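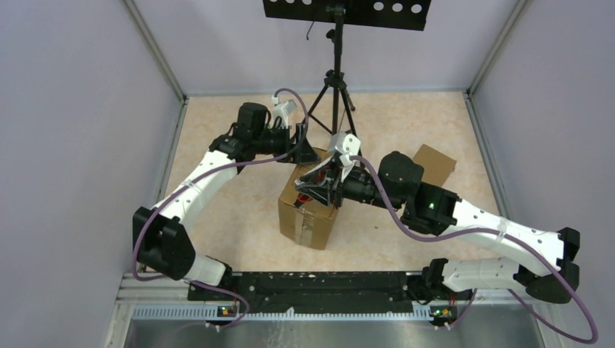

Packing small equipment in used boxes
Speaker notes, Liliana Ferraro, Oct 7, 2019

Opening

Thank Dalia Tawfik for the room. Say who I am and that I run the loan shelf at Unatside. We sent out 119 boxes last year, nearly all of them in cardboard that had been used before. Ask who has had a box come back crushed. Wait for hands.

Choosing the box

Press each corner with a thumb. Scuffs and small dark marks are fine. A soft corner means it goes to recycling. If a bottom edge is frayed, use the box for light things only.

Old printing can stay on the flaps, but cross out any old address. Mention the Eltunton parcel that went back to its first sender.

Tripods

Fold the legs before measuring. Most people measure the box first and then find the legs are too long. Tie the legs together and wrap the feet – the feet are what go through the cardboard. Heads come off and travel separately.

Keep the work surface clear enough to lay everything out before any of it goes in.

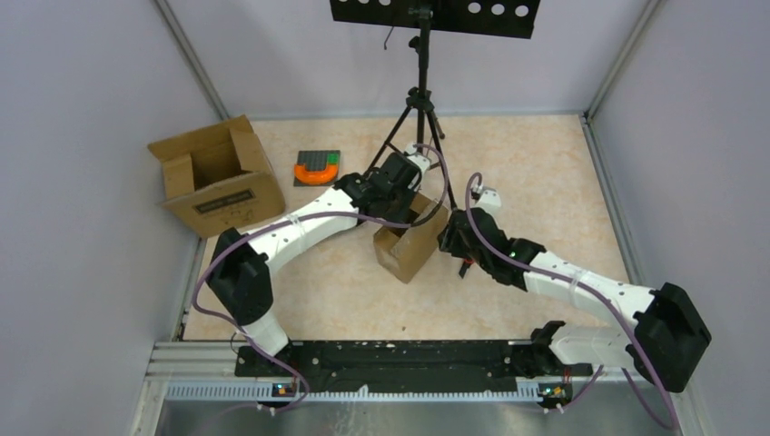
Closing and marking

Run packing tape along the top seam and fold the end down onto the front. 2 strips if the box is going by courier. Press it flat from the middle outward.

We put a round green sticker on the tape and write on it by hand. On tape it lifts off without tearing the cardboard. Clear tape is for patching a face. It shines under the shelf lights, so keep it away from anything you need to read.

Check the bench for loose tools and brackets after the box is shut. Screwdrivers are the usual ones left out, or left in. 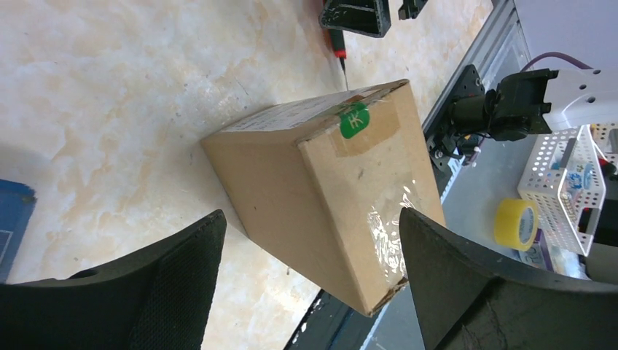

Janaka Siriwardena wrote after the June talk that stickers on the seam get cut in half when the box is opened, and that Dadov puts theirs on the side. Read this out and ask the room which they prefer.

Questions. Tape samples are in the bag by the door, 4 kinds.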